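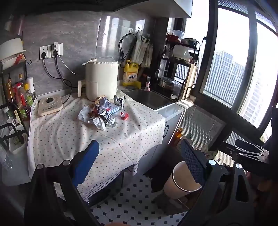
About us

Pevdale Kitchen School is a small cooking school in Skemstead. We teach adults who live in a rented room, a studio or a shared apartment and have only one corner of counter to cook on. We opened in June with one course and 19 students. Up to now, 3,424 people have finished a course with us.

What we teach

Our lessons use small appliances: an air fryer, a portable cooktop, sometimes a rice cooker. We do not have big ovens. Most of our students do not have them at home, and we want that they can repeat every dish on the same evening, in their own place.

The first lesson has no cooking in it. It is called Clear the Counter, and some students are surprised by this. We speak about wrappers, tissues, opened packets and snack papers, which collect in front of the appliance during the week. Everyone learns to sort them: what goes to the trash, what can be recycled under the rules of the town, and which packet still has food inside and needs a clip. Then we wipe or shake out the tablecloth, put cables in order and look at the wall sockets. Two cooking appliances should not share one extension cord. We repeat this in every course.

After that we cook – soups, vegetables, fish, flat breads, simple cakes.

How the lessons go

The groups are small and one lesson takes one evening. You can take the full course or come for single evenings. We teach in English, slowly, and the recipes are printed in large letters. Please bring an apron and a box with a lid for the food you take home.

Where we come from

The school began in Grornberg as an evening club for newcomers to the town. When the club became too large for its room we moved to Skemstead, on the floor above the Xie grocery, and we buy most of our vegetables there. The teaching kitchen is 800 square feet, with 100 more for storage – mostly shelves with jars.

Visiting

You are welcome to see the kitchen before you sign up. Please write to us first through the contact page, so that we are not in the middle of a lesson when you come.

Page updated May 7, 2023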